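Bench notebook, hand-held grippers
November, started 9:40

Carrying on from the last entry. Goal for today was to get the left gripper closing with the same force as the right one, and to get a usable set of takes on the microwave task before the bench is needed for something else.

Left gripper, mechanical

Trigger linkage apart again. The play I blamed on the pivot bushing is in the trigger itself. The bore has gone oval where the cross pin passes through, and the pin walks when the trigger is released quickly. Reamed the bore and fitted the next pin size up. It took a light press and there is no side play I can feel. Left the bushing alone.

Return spring swapped for the softer one from the Perkel assortment. With the old spring the fingers opened fast enough to bounce on the stop, and the bounce showed in the width signal as a double edge. The softer one gives a single clean edge. The cost is that the last part of the opening stroke is sluggish, and if the trigger is dirty it may not reach the stop at all. Wiped it down, dry PTFE only, no grease. Grease went everywhere on the first prototype.

Both fingertips re-bonded. The old pads were lifting at the root. Roughened the seat, thin film of adhesive, clamped until after lunch on the right gripper's jig (the left jig is still missing its lower pin). I would like pads that screw on but there isn't enough material behind the finger face for an insert.

Marker cubes

The cube on the left gripper was sitting rotated on its stalk by a small amount. Not visible by eye, obvious in the log: the pose of the fingertip swung in an arc when I rotated the wrist about a fixed point. Loosened the stalk, seated it against the printed shoulder and retightened. Re-ran the pivot calibration with the tip in the dimple block. Residual dropped from around 3 mm to something I can't separate from the noise in my hand.

Note for whoever prints the next batch of cubes: the matte label stock is fine, the satin is not. Under the ceiling lights the satin washes out on one face at certain wrist angles and detection drops to a single face, which makes the orientation flip. I lost most of a morning to that last month. The matte sheets are in the Vukstead folder, top shelf. The STL is cube_stalk_v2, not the one with "final" in the name.

Stalk screws get threadlocker from now on, the weak kind. They back out from vibration in the trigger.

Microwave task

Door open, fruit on the plate, approach with both grippers. The interior is tight for two-handed work. With the left finger down in front of the plate, the left cube is near the plane of the opening and the tracker still sees it. Push in any further and the cube goes under the top lip. The right gripper is fine as long as it stays on the door side and angled up.

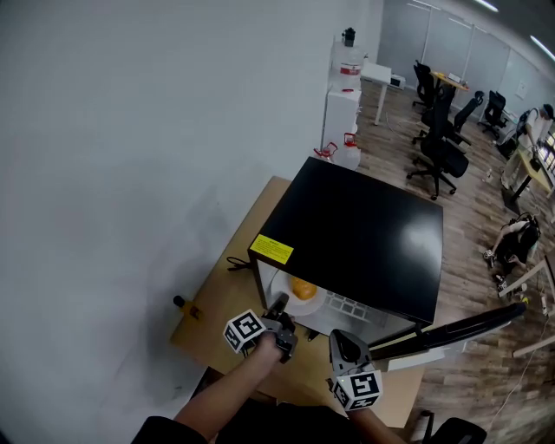 Tzu-hsuan Ng thinks the cavity is the wrong place to be arguing with the tracker at all, and would move both cubes back along the forearm on a longer stalk, so that the hand can go all the way in while the markers stay outside. The objection I raised was lever arm: any angular error in the cube pose gets multiplied by the distance to the fingertip, and we have just spent a day getting that error down. The answer was that a longer stalk with a good pose beats a short stalk with no pose. Fair. Agreed to print one long stalk for the right side only and compare on the dimple block before touching the left.

Also agreed that the current stalk material is too flexible to stretch any further. There is carbon-filled filament left on the Toledo spool. It needs drying first. It was stringing badly the last time it was on the printer.

Takes

62 takes logged by mid-afternoon. Took them in blocks and re-zeroed the width encoder between blocks, holding the fingers fully closed for the zero. The right encoder holds its zero. The left one drifts a little in the closing direction, and I think that is the new adhesive film still creeping under load. Check tomorrow before blaming the encoder.

Of the rejected takes, the usual cause was pose dropout on the left cube during the reach. Two were rejected for a different reason: the timestamp gap between the left and right streams was too large at the start of the take. Both came directly after a restart of the logger. Suspect the clocks are not settled when recording is allowed to begin. Added a wait in the start script, crude – a fixed sleep – and have not seen it since, but I haven't restarted often enough to say it is fixed.

Grip notes: approach low and close slowly. A fast close at the widest part of round fruit rolls it toward the back of the plate. The new pads grip better on a dry surface than the old ones did. Not tested damp.

Power

Right gripper battery sagged late in the session. The Clukton cells are from the older lot. Marked them with tape and put them back in the tray for bench use only. Charger setting was correct this time.

To do

Print long stalk, right side, carbon-filled, after drying.
Pivot calibration, long against short, same dimple, same operator.
Recheck left encoder zero cold, before first take.
Make a lower pin for the left jig.
Replace the fixed sleep with a proper check on clock offset.
Order matte label stock.
Move calibration values out of the script and into the config file. They are currently in both, and the script wins.

Stopped 5:15. Left gripper is in its jig with the trigger cover off, screws in the magnetic dish. Please don't tip the dish.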